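Section 4: Hanging the Backdrop and Putting Words on It

You have now built the Vurnwood stand (Section 3) and, with luck, it is still upright. The next job is getting the cloth onto it and the letters onto the cloth. Allow a full evening the first time. The box says twenty minutes, but the box was written by the sales department.

Before you start

Check that you have the following:
– the crossbar, in three sections, with the locking collars already fitted
– the cloth, folded, in its bag
– spring clips (large, for the bar)
– safety pins or dressmaking pins (not supplied)
– your letters, cut out and fully dry if you have painted or glued them
– two sandbags, filled

Note: the sandbags ship empty. Sand is heavy and the postal service has feelings about it. Play sand from a garden center is fine. Rice also works, until the mice hear of it.

4.1 Hanging the cloth

1. Lower both uprights to their shortest setting. Hanging cloth at full height from a kitchen chair is how most of our warranty letters begin.

2. Slide the sandbags over the rear feet. The legs should not rock when you lean a hand on the upright.

3. Find the sleeve. It is the long hem with an opening at both ends. The short hem with an opening at one end is a sewing error we decided to keep, and you can ignore it.

4. Feed the crossbar through the sleeve one section at a time, joining as you go. Each joint clicks. If you hear no click, turn the section a quarter of the way around and push again.

5. Set the bar on the uprights and tighten both wing nuts by hand.

Caution: Do not use pliers on the wing nuts. They are softer than they look, and the spare is part number 283, which is out of stock every October when the school plays come around.

6. Raise the uprights together, a little at a time. If you are alone, go left, right, left, right, and try to enjoy the walk.

4.2 Dealing with creases

The cloth has spent a long while folded in a warehouse and it remembers. You have three choices.

Steam it. A hand steamer held a few inches off the back of the cloth will take out most fold lines. Start at the top and let the weight of the fabric do some of the work.

Stretch it. Clip the side edges to the uprights and pull until the cloth is flat. This suits photographs of products and passports. It also makes any leftover crease look like a road on a map.

Gather it. Push the cloth along the bar until it hangs in folds. Now the creases are drapery, and you meant it. Dark colors are the most forgiving. We recommend this one to anybody whose doors open in under an hour.

Note: If you gather the cloth, it will cover less width. The Vurnwood Standard loses coverage quickly, so test it before you promise anyone a full wall.

4.3 Planning the words

Short words win. People cross a room toward a backdrop carrying a drink and a coat, and they will read what they can read on the way. "Happy Retirement From All Your Friends In Accounts Payable" will be read by the people in Accounts Payable.

Lay the letters out on the floor first, in front of the stand, and look at them from the far end of the room. Leave them overnight if you own no cat.

Light letters on dark cloth carry furthest. Mixed colors are fine as long as every one of them is paler or brighter than what is behind it. Navy on black is a secret.

Two words of different lengths rarely line up well when stacked square. Let each one run downhill at the same slant and the eye stops measuring.
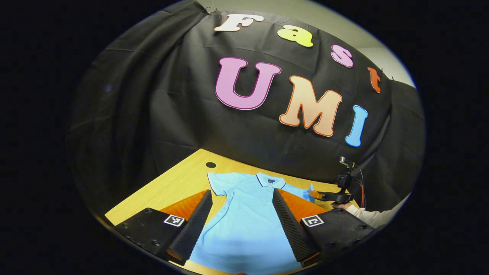
4.4 Pinning the letters

1. Begin with the first letter of the top word. Hold it against the cloth and step back as far as your arm will allow, then ask someone with a better view.

2. Pin from behind, catching the cloth and only the back layer of the letter. For card letters, tape a loop of ribbon to the back and pin through the loop.

3. Pin the last letter of the same word next. Fill in the middle afterward. Working straight across from left to right is the natural way to do it and leaves you with no room for the final letter.

4. Repeat for the second word.

5. Where a letter lands on a deep fold, pin it at the top only and let it hang. Pinned at both ends, it will buckle along with the cloth.

Caution: Keep count of your pins. Someone will sit down later.

6. Check the spelling. Then have it checked by someone who was not involved.

4.5 If something goes wrong

The bar sags in the middle. The letters are too heavy or the bar is at full width. Shorten it by one section, or order the center support, part number 293.

The cloth creeps to one side. Put a spring clip on the bar at each end of the sleeve.

A letter keeps tipping forward. Move its pins higher.

The whole stand is tipping forward. Let go of the letter. See Section 3, step 2, regarding which feet are the rear ones.

Continue to Section 5, Lighting, when the cloth has stopped swaying.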